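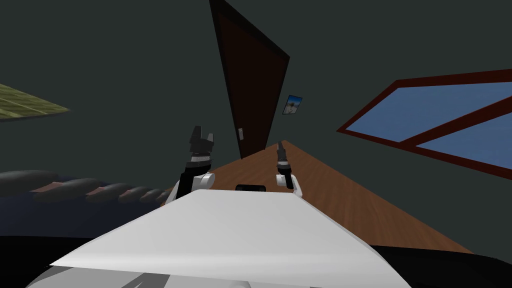 Schichtbegleitung für zweiarmige Serviceroboter gesucht (m/w/d)
Skovwood Apartmenthäuser, Standort Clekgate, ab August, Teilzeit oder Vollzeit

Bis zum Frühjahr bestand unsere Abteilung Zimmer und Wäsche aus 16 Menschen und einem Getränkeautomaten, der kein Wechselgeld gab. Inzwischen gehören 3 Roboter von Pumico dazu. Den Getränkeautomaten haben wir noch.

Entlassen wurde niemand, das wird in den Gesprächen immer zuerst gefragt. Verschoben hat sich allerdings einiges. Das Kissenrichten und das Wegräumen liegen gebliebener Kleinteile machen jetzt zum Teil die Maschinen, und die Leute, die das vorher gemacht haben, schauen ihnen zu, korrigieren sie und schreiben auf, woran es gehakt hat. Manche finden das erholsam. Andere sagen, sie hätten in derselben Zeit das halbe Stockwerk fertig gehabt. Beide haben recht, und für genau diese Lage suchen wir Verstärkung.

Was Sie bei uns tun

Sie übernehmen pro Schicht einen Roboter und gehen mit ihm die Zimmer durch. Neue Abläufe werden zuerst am Rechner im simulierten Zimmer ausprobiert. Dort gibt es Holzboden, Tür und Fenster, und es beschwert sich kein Gast. Sie sehen sich die Durchläufe an und sagen uns, ob man das so auch in einem echten Zimmer machen würde. Unsere Entwickler bei Mowat können sehr viel, aber ein Bett bezogen haben die meisten zuletzt unter Aufsicht ihrer Eltern.

Danach geht es auf die Etage. Sie geben Abläufe frei, brechen sie ab, wenn es nötig ist, und machen den Rest von Hand. Der Rest ist derzeit größer, als im Prospekt stand. Bäder reinigen weiterhin ausschließlich Menschen.

Am Ende der Schicht schreiben Sie ein kurzes Protokoll. »Hat wieder gesponnen« reicht leider nicht, wir haben es versucht.

Was Sie mitbringen

Mindestens 2 Jahre Erfahrung in Hauswirtschaft, Hotel oder Pflege — je praktischer, desto besser. Technische Vorkenntnisse brauchen Sie nicht. Geduld mit Dingen, die langsam sind und sich nicht entschuldigen, wäre hilfreich. Deutsch sollten Sie so gut beherrschen, dass Kolleginnen und Kollegen Ihr Protokoll verstehen, Englisch so weit, dass Sie eine Fehlermeldung vorlesen können. Verstehen muss sie dann Mowat.

Was Sie bekommen

Bezahlung eine Stufe über der bisherigen Zimmerreinigung, das hat der Betriebsrat durchgesetzt und gilt auch für die, die schon da sind. Einarbeitung über 7 Wochen, bezahlt, davon die ersten ganz ohne Maschine. Feste Schichtpläne, Arbeitskleidung, Fahrtkostenzuschuss. Ihre Leistung wird nicht mit der des Roboters verglichen. Umgekehrt tun wir es gelegentlich, er hat bisher nichts gesagt.

Befristet ist die Stelle nicht. Wie sie in einigen Jahren aussieht, können wir Ihnen nicht versprechen.

Bewerbung

Ein Lebenslauf und ein paar Sätze dazu genügen, ein Foto brauchen wir nicht. Bitte schreiben Sie hinein, welche Schichten für Sie nicht gehen. Unterlagen an Cameron Guthrie, Personalbüro Clekgate, gern auch auf Papier am Empfang. Wer vorher einen halben Tag mitlaufen möchte, sagt dort einfach Bescheid. Festes Schuhwerk mitbringen.

Stand: Juli 2021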